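Trailer audio out of sync on celebrity interview clips, plus gallery counter stuck

Opened May 2021
Status: Solved (sort of, see end)
14 comments
3 shares

Okay, so I run a little gossip and reality TV recap site called Sukadton, and I've been fighting with my video embeds for longer than I care to admit. I'm keeping this log in the open because when I went looking for help, every thread I found ended with "never mind, fixed it" and no explanation. If you ever do that, please know I am glaring at you.

What's going wrong: I post short clips from red carpet interviews, reunion specials, that kind of thing. They go through Pulletti (the video host) and show up on my pages with the Masisetti player. For months this was fine. Then in February I switched on the "smart preview" option, and now the sound on some clips runs ahead of the picture. You hear the scream before the drink gets thrown! It ruins the whole moment.

The second thing, which may or may not be related: my slideshow galleries say "1 of 71" and stay there. You click, the photo changes, the counter doesn't. Readers keep writing in to ask if the gallery is broken. It isn't, it just looks that way, and for a "best and worst dressed" post that's a big chunk of my traffic.

Setup, in case anybody asks: Howlader theme, newest version, Masisetti player plugin, one caching plugin, one ad plugin. Two browsers on my laptop and one on my phone.

First try

Cleared the cache. Cleared it again. Cleared it on the phone. No change on either problem, but I did log myself out of everything and had to reset a password, so that was a fun half hour.

Second try

Turned off the ad plugin, because it's always the ad plugin. It wasn't the ad plugin. The clips were still off by the same amount, a bit less than a second if I go by lips. The counter still said 1. I turned the ads back on pretty fast (bills!).

Third try

Uploaded one of the bad clips again from the original file. Fresh upload, fresh page, and it played perfectly. I got very excited and told my readers it was fixed. Then I turned on smart preview for that clip, reloaded, and there it went, sound first, picture trailing behind. Switched it off and it was still bad. So the setting breaks the clip and then un-setting it doesn't un-break it, which seems rude.

I wrote to Pulletti support with links to three clips and the steps. Their first answer was to clear my cache. I was polite about it.

Fourth try

Their second answer was a lot better. Smart preview makes a new copy of the clip with a short teaser stuck on the front, and the player is supposed to skip the teaser for both picture and sound. My version of the Masisetti plugin only skips it for the sound. They told me to update the plugin, which I thought I had done. I had not! The update button had been spinning away and giving up, and the little "up to date" check mark was showing anyway.

So I deleted the plugin completely, put it back from a fresh download, and tested the reunion clip that started all this. In sync. I watched that drink fly five times in a row.

Old clips still needed a nudge, though. I had 132 of them with a preview copy attached, and each one has a "rebuild" button on its own page. There is a bulk rebuild, but it stops after 100, so I ran it, waited, and ran it again for the rest. If yours looks like it finished early, check whether you've hit that limit before you panic like I did.

The counter

Totally separate problem, as I found out. The Howlader theme has its own gallery script and the caching plugin was saving the caption bar as a fixed piece of the page. I added the gallery pages to the "do not cache" list and the number started moving right away. 71 of 71, what a beautiful sight. Pages load a touch slower now, but I'll take it.
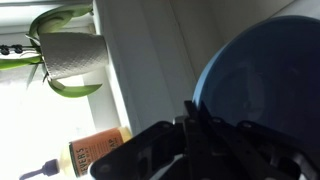

Filed under: Player and Gallery Help

Still open, for anyone following along:

On my phone, the first clip on a page sometimes starts muted even when I've set it not to. Pulletti says that's the browser being protective and there's nothing they can do. I'm not completely convinced, but tapping the speaker works, so it's low on my list.

Also, the view numbers went back to zero on every clip I rebuilt. My most popular one (a talk show walk-off, people love a walk-off) now claims 200 views, all from after the rebuild. Support says the old totals are saved somewhere on their side and can be merged back, and I've asked them to do it. I'll add a note when I hear back.

If you've got the same sound problem, go straight to deleting and reinstalling the plugin, then rebuild your clips. Leave smart preview off until you've tested one. And please don't trust that check mark.

Was this helpful? 38 people said yes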